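Taped work zone on a shared table with two arms, what are the actual rules?

Posted in Shop Floor Help > Robots and Automation 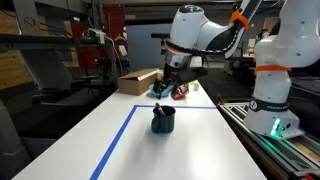 Ok so quick one, typing this on break. We have two arms on one long table and we've been using blue tape for the work zone. Inside the tape = where the task objects go. Outside = supposed to be anything else. Worked fine when it was just two of us running it, now there's more people on the table and everybody has there own idea of what the tape means.

Some folks think tape means "safe to reach in if nothing's moving." Some think it means "never reach in, period." One guy thinks it's just for lining up the start positions and has nothing to do with hands at all. And stuff gets parked past the tape, bowls, cups, boxes, and then an arm gets sent over there anyway.

Is there a standard for this? Like a real one with a number on it? Or does every shop make up there own? We have a write-up due Wednesday and right now it's one line that says "respect the tape." Would like to have something better. No fence, no light curtain, just e-stops.

posted by zisik_bench

---

Tape isn't a safeguard. Start there. It's a marking. Doesn't stop anything, doesn't sense anything, the arm has no idea it exists.

Standards to look at: ISO 10218 parts 1 and 2 for industrial robots, and ISO/TS 15066 for working next to one with no fence. The newer 10218-2 pulled in a lot of the 15066 material so check which edition your place goes by. In the US it's R15.06. None of them will tell you what color tape to buy. What they do say, over and over, is do a risk assessment for the actual task. The arm being a "collaborative" type doesn't get you out of that. The arm might be fine and the thing in the gripper might not.

For the write-up I'd seperate two things you have mashed together:

Object zone. Where items get placed for the task. Tape is great for this. Keep the blue.

Reach zone. Everywhere either arm can physically get to, including elbows, plus whatever it's holding. On a narrow table with two arms that's probably the entire table and some floor. Mark that on the floor, different color. Nobody's hands or head in there unless both arms are stopped in a proper stop state. Both, even if you only care about one.

"Nothing's moving" is not a stop state. Paused program looks exactly the same as a program waiting on a timer. Go by the mode and the status lights, and look up what your lights mean in the manual for your model, don't guess from another brand.

Also if you can, set the limits in the controller. Safety-rated ones if your setup has them, not just a box somebody typed in the motion script. Then the tape is showing people a line that really exists somewhere.

posted by akande_cell4

---

we just use common sense tbh. been running Gamow carts with an arm on top since February and no one's gotten hurt. if it looks like its going to move dont put your hand there. tape is fine

posted by gamow_nightshift

---

Going to disagree with the one above, "no one's gotten hurt" was our line too until we went back and read our own log. At Sulovon we had 217 table resets written down and 73 of them had a note like "reached in while other arm was up." Nobody hurt there either. Still changed the rules that week.

What we have posted now, copy whatever is useful:

1. One person resets the table. That person says "hands in" and "hands out" out loud. Operator repeats it back.

2. Operator's hands come off the controls on "hands in" and stay off till "hands out."

3. Objects for the run go inside tape. If the run needs a bowl or a cup further down, it gets its own tape outline. No outline, it comes off the table.

4. Tall or tippy things get looked at before every run. A mug with a marker standing up in it is taller than the mug, and whoever set the approach height was probably thinking of the mug.

We started with a page and a half and people didn't read it. Four lines they read.

Things we forgot at first, so you don't: cables. Anything hanging or on the floor where you step back from the table. And reach for the e-stop from where the reset person stands, not just from the operator chair. Ours was almost behind the second arm, had to move it. Test it too, from each spot, and write down that you tested it.

On the tape itself, pull it up and redo it when the corners lift. And if somebody moves a line, they tell everyone and it goes in the log with initials. We had a line creep over a few weeks because each person re-taped a little off from the old one. Now we measure from the table edge.

Agree on the risk assesment, do that first, the list comes out of it. If you have a safety person bring them over to the table while it's running, don't just email them the write-up.

posted by sulovon_resets

---

Thanks, this helps a lot. Didn't think about the reach zone being separate, thats basically our whole argument right there. Going to do floor tape in yellow and steal the hands in / hands out thing. Will check which edition of 10218 we're on and post back if anyone's interested.

posted by zisik_bench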